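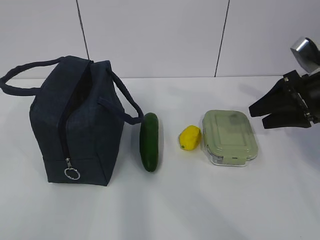 Caoimhe Quinlan wrote in last week to ask whether I had given up on the lunch bag altogether, and whether all that business about "asking the robot to choose its own order" had come to anything, as she had been trying something similar and getting nowhere. Well, Caoimhe, I haven't given up, and it has come to something, though not quite the something I was hoping for when I rambled on about it in October. So put the kettle on, as I'm afraid I've let this one get long again.

For those who are new, the task is packing a lunch. We have a soft bag with a zip, a few bits of food and a lidded container, and the arm has to get the things into the bag. Any small child can do it, which is a thought that has kept me company through many a long afternoon. The food is easy enough. A lemon is a lovely thing to pick up (it doesn't much mind where you hold it) and a cucumber is all right once the arm learns to take it across the middle and leave the ends alone. The bag is the trouble. It bends, it leans, the handles flop over the opening, and its sides are so dark that our depth readings go to mush just where we need them most.

The old way of doing it, which I inherited and was fond of, was a fixed order. Container first, then cucumber, then lemon. Lorcan Scanlon wrote that version and it was a tidy piece of work. Its weakness was that if the container went in crooked, the arm carried on regardless and tried to post a cucumber into a gap that wasn't there any more.

The new method, which we've been calling Stostari for reasons lost to a very late night, does away with the order. Before each pick, the policy looks at the table and the bag and gives every remaining object a score for how likely it thinks a good placement is, right now, with the bag as it is. It takes the highest and then it looks again. There is no plan beyond the next move. I was rather sniffy about this to begin with, as it seemed to me that you'd want some sort of plan for packing, and I still think so on bad days.

We trained it on 198 demonstrations, all driven by hand, and I did a good many of them myself, so if the arm has a slightly dithery way of approaching a handle, you know where it got it. Then we ran 56 full trials with the old fixed order and the same number with the new one, shuffling the starting places each time and turning the bag a bit one way or the other.

I'd love to tell you the new one swept the board. Overall it packed more lunches, and it was far better at carrying on after a wobble, which is what I'd wanted. If the container wouldn't go, it would leave it, put the lemon in, and come back with the bag sitting differently. The first time I saw that I shouted for Lorcan so loudly that he thought I'd hurt myself! But it has a real soft spot for small round things, and if you let it, it will pop the lemon in first nearly every time, and then the container has to sit on top of it at a tilt. In 4 of the trials it simply stopped, with the container still out on the table and every score too low for it to bother. Lorcan thinks that's a fault. I think it's quite sensible of it, but I do see that you can't eat a refusal.

What helped most was something dull. We had been scoring each object using the view from the start of the move, when the arm was often hanging over half the table. Now we make it draw back to the side and wait a moment before it looks. It costs a little time on every pick and I grumbled about that, but the scores settled down straight away, and I wish I'd tried it in the spring instead of fiddling with the learning rate for weeks on end.

To Caoimhe's other question, about the handles: no, we don't tie them back. I did try it, with a bit of garden twine, and the numbers were lovely, but it felt like cheating, and I took those runs out of the write-up. If you're stuck, I'd start by collecting more demonstrations with the straps in awkward places. Ours were far too neat at first, as I kept smoothing them down without noticing.

Next on the list is closing the zip, which the arm can't do at all yet. Lorcan has some ideas about going for the ring on the puller, and I've promised to let him have the bench first.

Posted 22 Jun 2023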